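Leave the small toys out

My sister thinks a room is tidy when every flat surface is bare. I used to agree with her. I have changed my mind over the past few years, mostly because of one table in my own house, and I think the bare-surface rule does more harm than good in a home with children.

The usual advice is well known. Toys go in bins, bins go on shelves, and the shelves get labels. Pacheco, the storage shop in our town, has a whole wall of lidded boxes, and every August it fills up with parents buying them before school starts. I have bought plenty myself. I spent $79 in one visit on a set of Siltura boxes in three sizes, and they are good boxes. The lids fit and they stack well. What went into them mostly stayed in them, and I mean for months.

A child who can't see a thing doesn't play with it. My daughter had a plush rabbit she carried everywhere at four. It went into a box during a cleanup and she didn't ask for it again until she was six, when we found it while looking for a flashlight. She was pleased to see it and a little annoyed with me. My son was the same with his picture books. On the shelf with their spines out, they might as well have been bricks. Put on a table with the cover up, one of them would get opened before breakfast.

So I stopped clearing the table in the playroom. It has a black cloth hung behind it, with felt letters on the cloth, and the children put things in front of that. They change the arrangement when they like.

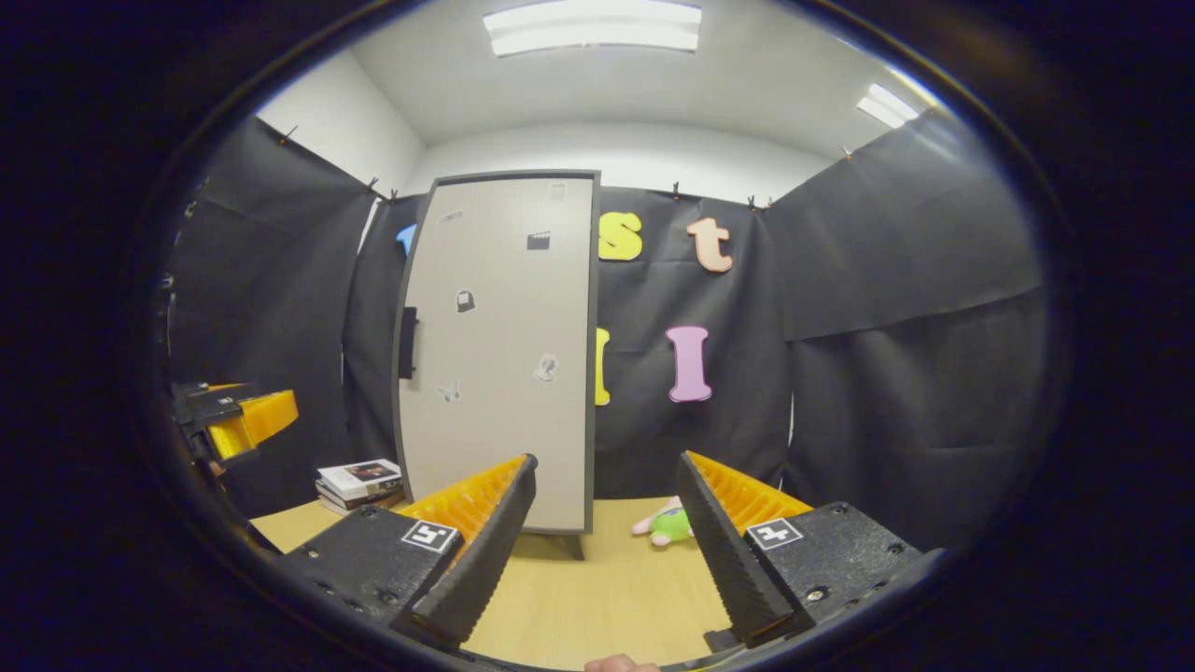
The playroom table, with the little door panel, a plush toy and a few books.

A visitor would call this clutter. I'd call it a place where something is going on. The stickers on the panel wouldn't pass any decorating test, and a plush toy lying on its side looks like a job left undone. My first urge is still to stand it up or carry it off to a bin. I try to leave it. A toy that has been set down halfway through a story is easier to come back to than one that has been put away.

Tracey Dunmore, who ran the preschool room at Plarkcombe when my two went there, kept a low table like this by the window. Her rule was that the table belonged to the children until pickup on the last day of the week, and then it was wiped down and started over. She said the hardest part was the parents, who would straighten it while they waited. I was one of them. I remember lining up a row of animals by height and being told by a three-year-old that I had wrecked the bus line.

There are fair objections. Dust is one. Another is that a table left alone will spread, first to the chair next to it and then to the floor, and somebody will step on something sharp at 2 in the morning. I have no patience for that either. Our floor gets cleared every night, and so does the couch. The kitchen counter is off limits for toys altogether. The table gets an exception, and it works because it is one table – if every surface had the same deal I would have moved out by now.

People with less space have a harder time of it, I know. Our first apartment had a single table and we ate on it. In that case I would use a tray, or the top of a dresser, or even the lid of one of those boxes. Size matters less than the adults agreeing to keep their hands off.

I still have the Siltura boxes. Winter hats are in two of them and the third holds extension cords. The rabbit sits on my daughter's desk, next to her homework, and I dust around it.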